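The gripper is the easy part

Posted 3rd January

Every December the same kind of article goes around, the one where somebody lines up four or five grippers, gives each of them a score out of 100 and names a winner. I read them all. I have even bought things because of them. This past year I spent a good share of my working hours comparing end tools for a shelf-picking job, and I have come out of it trusting those scores less than I did going in.

The job sounds simple. Put an arm in front of ordinary store shelving, ask it for a product, have it take that product and no other, and put it down somewhere without crushing it. We had three candidates for the end of the arm. One was the two-finger Pralta, which is stiff and quick and closes like a car door. One was the Plitby suction head, with a single cup and a small pump. The third was a soft-fingered thing from Kubíček that looks like something you would use to get pasta out of a pot. All three had good write-ups. All three came with a video in which the gripper picks up an egg.

I would like to ask the people who make these videos how many eggs their customers are handling. Our shelves held granola, snack bars and tea. None of it is fragile the way an egg is fragile, and all of it is awkward in ways an egg isn't.

What the scores leave out

Take pouches. A stand-up pouch has no side you can count on. Fill it and it bulges at the bottom and goes slack at the top, and the next one along has settled differently. The Plitby would get a seal on the printed face, start to lift, and then the film would wrinkle under the cup and the seal was gone. The brochure says the cup "conforms to flexible packaging". It does conform. Then the packaging conforms to something else.

The Pralta did better on pouches than I expected, provided it came in from above and pinched the top seam. But it needs space on both sides for its fingers, and a shelf that has been stocked properly has no space. That is what stocking a shelf properly means. Every test bench I have seen in a review has the objects spread out like chess pieces, with a hand's width of clear table around each one.

Small cartons ought to have been the easy category. They have flat faces and square corners, and they weigh very little. Suction is very good at them, and I'll say so plainly. The Plitby hardly ever dropped a carton in open space. The trouble is that cartons on a lower shelf aren't in open space. There is a shelf above them and a post beside them, and the arm has to bring its elbow, its wrist and everything hanging off its wrist in through the gap without knocking down whatever is at eye level.

By the second week I had stopped writing notes about the gripper and was writing almost all of them about the wrist. The reach down to the tea is a good test of it. The arm has to arch up past the granola and the bars on the top shelf, turn over at the elbow and come down among the white boxes, and by then the cables are in among the boxes too, hanging in loops right where you want a clear approach.
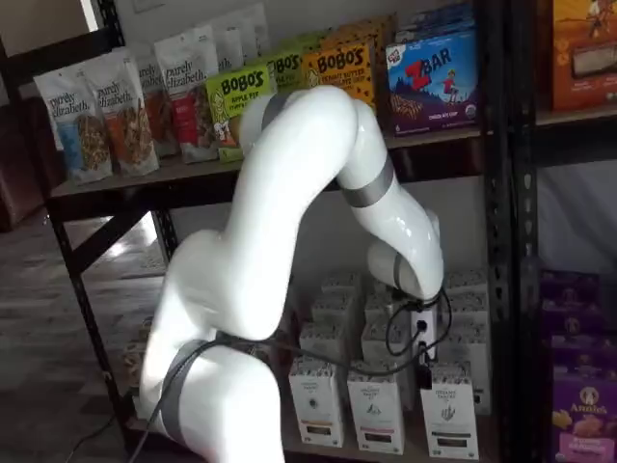
Cables, again

I have never read a gripper comparison that gave marks for cable routing. It ought to be the first column in the table. A gripper that needs power, signal and an air line brings three ways to snag a box, and the maker's drawing will show you none of them. You get a clean white wrist with a clean white tool on it, floating on a pale background.

The usual answer is that cable management is the integrator's problem. Fine, but then so is most of the result. If I can turn the best-scoring gripper into the worst one by leaving too much slack at the wrist, then the score wasn't measuring much to begin with. And if I pull the slack out, the last joint can't turn as far, which means some of the approaches the planner wants are no longer there. You pay either way. I would just like it on the price list.

Then there is the camera. The argument over whether to mount it on the wrist or on a stand has been going on for as long as I have been in this trade, and people hold to their side the way they hold to a football team. Our wrist camera gave us a lovely close view until the tool got near the product, at which point it gave us a lovely close view of cardboard. The fixed camera could see the whole shelf until the arm moved in front of it. We ended up using both, which cost more and added another cable.

The number everybody wants

When I talk about this work I get asked for a success rate, so I will give one, with a warning attached. Over 600 attempts with the Plitby head, the run we were proudest of had 13 failures. That sounds terrific, and it would look terrific on a slide.

The warning is that we had tidied the shelf. The cartons were faced up and the lighting was steady, and we left a little more room than a store would. When we let people take things and put them back the way people do, with boxes turned sideways and a pouch leaning on its neighbour, I quit quoting the number. I could have kept counting until I had a figure I liked, and I suspect that a fair few published figures were arrived at in just that way.

The Kubíček fingers, for what it's worth, came last on the tidy shelf and were the least bad on the messy one. They are slow and they wear out. They also don't much care what angle a box is sitting at. If you went by the reviews you would never buy them, and for a warehouse with neat trays I wouldn't either.

As for the controller, we ran everything through Grukenach, and I have only a small complaint. Changing from one tool to another is advertised as a two-minute job. The bolts do take two minutes. Getting the payload, the tool centre and the safe zones right again took me most of an afternoon the first time, and I still got the tool centre wrong and spent the next morning blaming the gripper for it.

What I would sooner read

I don't want comparisons to stop. I want them done on a stocked shelf with another shelf over it, with the cables on, and with the author saying how the products were set out and who set them out. I would like to see the failures listed by kind. A dropped box and a box that was never reached are different faults with different cures, and lumping them together hides the one you can fix with a cheap clip and some tape.

I would also like to hear more about time. The Pralta is the fastest of the three to close, by a wide margin, and it made no difference to us at all. The arm spent nearly the whole cycle getting in and getting out again. Shaving a bit off the grip was like buying faster shoes for the walk from the car to the door.

We are keeping the Plitby on for now, mostly for the cartons, and I have ordered a shorter cable set for the wrist. The pouches are still being stocked by hand.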